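Living with the Litura: A Review of a Rental Home Robot
Student project report, Assistive Technology elective
Rawiri Dunstan

Why I picked this project

My grandmother loses her keys. She would be the first to tell you so, and she would probably tell you at some length, which may be where I get it from. When our class was asked to choose a product or service and review it the way a buyer would, I went looking for something that could help a person like her find small things and hand them over. Most of what I found was either a research machine with no price on it or a toy. The one that sat in between was the Litura, a two-armed robot that a company called Thygesen rents out by the week, with setup and phone support included.

What you get for the money

The student rate was 200 dollars for the week, which our department kindly covered. A technician from Thygesen brought the robot on Monday, stayed for most of the morning, and was very patient with my questions. The software is called Pesis, and it lets you teach a task by guiding the arms yourself and then saving the motion under a name. I liked it a great deal. The menus are plain, the text is large, and my grandmother could read the screen from her chair without her glasses.

The task

I wanted something ordinary, so I chose picking up keys and other little items from a table in a living room and passing them to someone seated nearby. Keys are harder than they sound! A single car key lies flat and gives the fingers very little to hold, while a bunch on a ring changes shape every time you set it down. I ran 20 tries with each and kept notes in a notebook as I went. 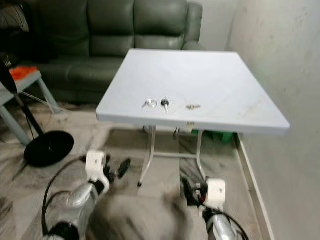

The bunch of keys did better than I expected, with 19 good pickups. The car key was a different story, and I got 11 on the first round. Most of the misses came when the fingers closed a little too high and slid over the top of the key. I called the support line, and the woman who answered suggested lowering the approach height in Pesis and slowing down the last part of the reach. That brought it up to 16, and I was so pleased that I called her back to say thank you.

What I would change

The cables could be tidier – I kept an eye on them the whole time the arms were moving. The printed guide, put together by a firm called Plimwood, covers the first day nicely and then gets thin, with only 2 pages on small objects. I would also like a louder stop tone, as the present one is easy to miss if the television is on.

Would I recommend it?

For a class or a care home that wants to try things out, yes, gladly. For one person living alone I think it still asks for too much teaching up front, and my grandmother agreed, although she did ask whether it could stay until August.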